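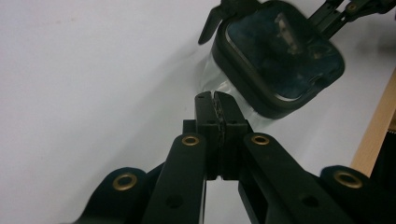
*Rounded-square container, black lid, clear plastic body.*

I finished the dry goods shelf in April, and two people have asked for the measurements, so I am writing them down before I lose the piece of cardboard they are on.

The starting point was one cabinet to the left of the stove, with three fixed shelves and a door that opens the wrong way. The middle shelf has 37 cm of usable depth, measured from the back panel to the inside of the door when closed. The gap between the middle shelf and the one above it is 19 cm. These two numbers decided most of what followed. Any container taller than 18 cm will technically go in, but it has to be tilted to clear the front lip, and a container of rice that has to be tilted gets put back on the counter by everyone in this house, including me.

## Shape

I had been using round jars, mostly saved from pickles and coffee. Round jars waste the corners. On a shelf this size I could fit a back row and a front row with a gap between them that was useless for anything except collecting lentils. Rounded-square bodies pack against each other along their flat sides and still have corners I can get a cloth into. True square corners pack slightly better but hold on to flour, and I wash these by hand.

Adebayo Okafor, who has the apartment above mine and the same cabinet, went with long rectangular ones set end-on like drawers. His shelf holds more than mine does. He also has to pull a whole container out to see how much is left, as only the short side faces forward. I check levels more often than I refill, so I stayed with square.

## Lids

All the lids are black. This was for matching and not for looks. The previous set had three shades of gray that were almost the same size, and I spent a lot of time pressing the wrong lid onto the wrong body. The cost of a dark lid is that you can't see in from above, so anything below waist height needs its label on top. At eye level, labels go on the front of the body, low down, where they don't cover the fill line.

For labels I use masking tape and a permanent marker. I tried printed ones first. They looked better for a month and then the edges lifted in the sink. Tape comes off in one piece and takes a few seconds to replace -- no residue if it is changed before summer.

## Capacity

The large size holds 2,000 ml to the brim. In practice I treat it as 1,800, because the lid has an inner rim that pushes down into the contents. That is enough for a full bag of rice of the size I normally buy, with a little room to get a scoop in. It is not enough for a large bag of flour, which is the one item I still split between two containers. The second one lives on the top shelf and is used to refill the first.

The medium size is the one I would buy more of. Oats, sugar, red lentils and pasta (short shapes only) all go in it. Spaghetti stays in its packet, on its side, behind the oats.

## Cost

I paid 65 for the whole set at the housewares place in Nirkbridge, after Jozefína Vlček told me they sell replacement lids separately. I haven't needed one yet. She has replaced two, both cracked at the corner after being stacked in the freezer, and she now keeps that set for dry storage only. I have followed her on this without testing it.

## Washing and drying

- Take the lid off and wash it separately. Check the underside of the rim.
- Dry the body upside down on a rack overnight, never on a flat towel.
- Leave the lid off until the morning.
- Refill with the old contents on top of the new.

The last step means tipping the remaining rice into a bowl first. I skipped it for years and had a layer at the bottom of one jar that I could not date.

## Still open

The bottom shelf isn't done. It has the tall bottles, the vinegar and the bag of bags, and none of those respond to containers. I have thought about a shallow tray that slides forward, but the hinge takes up space on the right side and I would need to measure with the door at ninety degrees, with the vinegar out of the way.

If anyone has fitted a sliding tray behind a left-opening door, please send me the width you ended up with.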